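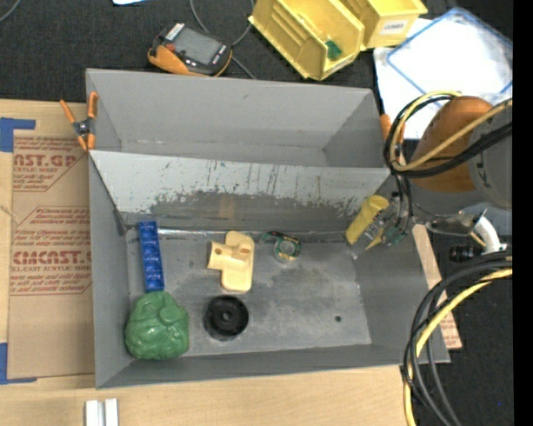
피킹 셀 예산 잡는 순서

2018년 9월 9일 작성

상자에 섞여 담긴 부품을 로봇이 하나씩 집어내는 작업대를 처음 꾸미는 팀을 위한 글입니다. 견적을 받기 전에 정할 것과 견적서에서 확인할 항목을 순서대로 적었습니다. Gezer 작업실에서 지난 3월에 셀을 꾸밀 때 쓴 구매표를 바탕으로 했습니다.

1. 집을 물건부터 정하기

로봇 팔 카탈로그는 나중에 봅니다. 먼저 실제로 다룰 물건을 모아 크기, 무게, 표면을 표로 만드세요. 블록처럼 면이 반듯한 것, 고무 인형처럼 울퉁불퉁한 것, 테이프 롤처럼 둥근 것, 납작한 원판이 골고루 들어가야 그리퍼를 제대로 고를 수 있습니다. 납작한 물건은 바닥에 붙어 있으면 손가락이 들어갈 틈이 없으니 표에 따로 표시해 둡니다.

2. 상자와 작업 범위

상자는 안쪽 벽이 경사진 얕은 것이 편합니다. 물건이 벽에 바짝 붙는 일이 줄고 그리퍼가 비스듬히 들어갈 여유도 생깁니다. 상자 바깥으로 사방 20cm를 더한 범위를 팔이 닿아야 할 영역으로 잡으세요. 도달 거리는 팔만 기준으로 한 값인지, 그리퍼를 단 상태의 값인지 업체에 물어봐야 합니다.

3. 본체 외 항목

처음 예산표에서 잘 빠지는 것들입니다.

그리퍼와 연결 브래킷. 브래킷은 별도 견적인 경우가 많습니다.
예비 손가락 2세트. 바닥에 긁히고 부딪혀서 소모품으로 보는 편이 맞습니다.
케이블과 케이블 정리재. 팔이 끝까지 돌아갔을 때를 기준으로 길이를 잽니다.
카메라 거치대와 조명.
멀티미터, 클램프, 보관함. 이미 있으면 금액 칸에 0을 적고 줄은 남겨 둡니다.
비상정지 스위치와 배선 공사비.

우리 표에서는 로봇 본체가 전체의 60%였고 나머지가 위 항목과 설치비였습니다. 본체 가격만 보고 결재를 올리면 추가 품의를 쓰게 됩니다.

4. 임시로 써도 되는 것

상자 위치가 확정되기 전에는 전용 지그를 주문하지 마세요. 스프링 클램프와 마스킹 테이프로 고정해 두고 시험하다가 위치가 더 바뀌지 않으면 그때 치수를 재서 발주합니다. 작업대도 쓰던 목재 상판으로 시작할 수 있습니다. 다만 로봇 받침은 임시로 하면 안 됩니다. 흔들리면 보정값이 계속 틀어집니다.

5. 견적 비교

Lolau와 Drikgate 두 곳에서 받았고, 양식이 달라서 그대로는 비교가 안 됐습니다. 3번 항목을 행으로, 업체를 열로 놓고 빈칸이 있으면 포함인지 제외인지 메일로 답을 받아 두세요. 부가세, 운송비, 교육비도 행을 따로 만듭니다. 납기는 발주일 기준인지 입금일 기준인지 적습니다.

6. 검수비와 예비비

납품 후 시험 운전 기간을 계약서에 넣고, 몇 번 집는 것을 기준으로 할지도 미리 정합니다. 우리는 1036회를 돌린 기록으로 검수했습니다. 예비비는 본체를 뺀 금액의 20%로 잡았고 대부분 손가락과 케이블에 썼습니다.

구매표 양식은 Wada 자료실의 장비 구매 폴더에 있습니다. 단가 칸은 비워 두었으니 받은 견적으로 채우면 됩니다.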